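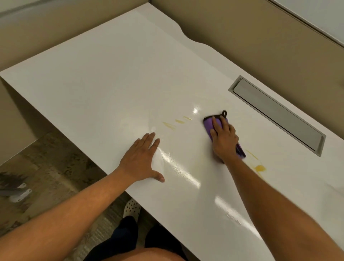
Limpiar la mesa del trabajo es cosa de quien se sienta en ella

Voy a defender una idea poco popular en mi oficina: cada cual debería limpiar su propia mesa. Y con limpiar me refiero a limpiar de verdad, con paño y con un rato de paciencia, que pasar la manga por encima cuando viene visita no cuenta.

Lo digo después de muchos años en puestos de esos blancos, brillantes, preciosos en el catálogo y crueles en la vida diaria. En el blanco brillante se ve todo (¡todo!): el cerco del café, los dedos, la gota de aceite de la ensalada que juraste comerte en el comedor. En Lumasis, donde trabajé antes, las mesas eran de un gris moteado que perdonaba muchísimo, y así estaban, que mejor no pensarlo.

Keisha Whitfield, con quien compartí pasillo en Ravon durante 7 años, opinaba justo lo contrario. Para ella, si la empresa paga un servicio de limpieza, ponerse a frotar es regalar trabajo. La entiendo, y lo discutimos mil veces. Pero el servicio pasaba a última hora, y el aceite de mediodía ya llevaba toda la tarde paseándose por los codos, los papeles y el ratón.

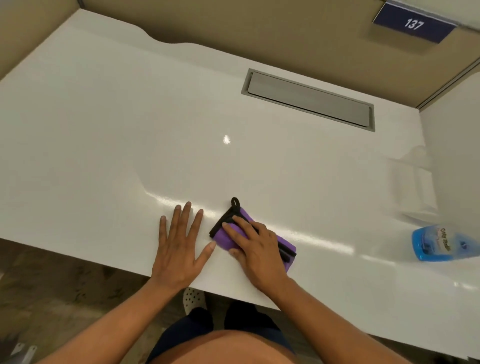 ¿Hace falta comprar un producto especial para una mesa blanca brillante?

Con un paño de microfibra limpio, agua templada y una gotita de jabón neutro suele bastar. Si la mancha es de grasa, conviene recogerla primero con papel, sin extenderla, y secar bien al final para que no queden velos.

Lo del papel lo aprendí tarde. Yo era de las de atacar con el paño en círculos, con muchísimo entusiasmo, y lo único que conseguía era repartir la grasa por media mesa. Ahora voy de fuera hacia dentro, doblo el paño, cambio de cara y repito. Con 20 minutos a la semana tengo de sobra, y casi siempre me sobra la mitad.

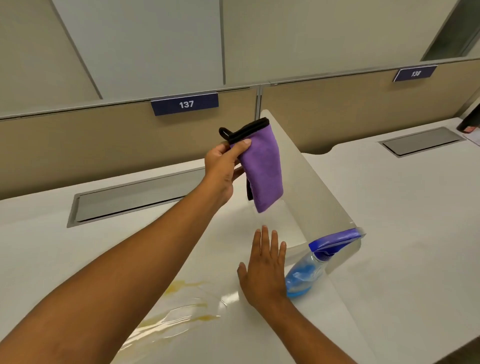 Y luego está el asunto del vecino, que en los puestos compartidos pesa más de lo que parece. Una mampara separa las mesas, muy bien, pero las migas no la respetan, y el olor a atún tampoco. Cuando yo limpio lo mío, la persona de al lado suele animarse a limpiar lo suyo, sin carteles ni correos de recursos humanos, que en Ravon nos mandaron uno en agosto y solo sirvió para enfadar a la gente.

¿Que la empresa debería poner los paños? Pues claro, y lavarlos también. En eso le doy toda la razón a Keisha, y así se lo dije la última vez que comimos juntas, cada una con su servilleta.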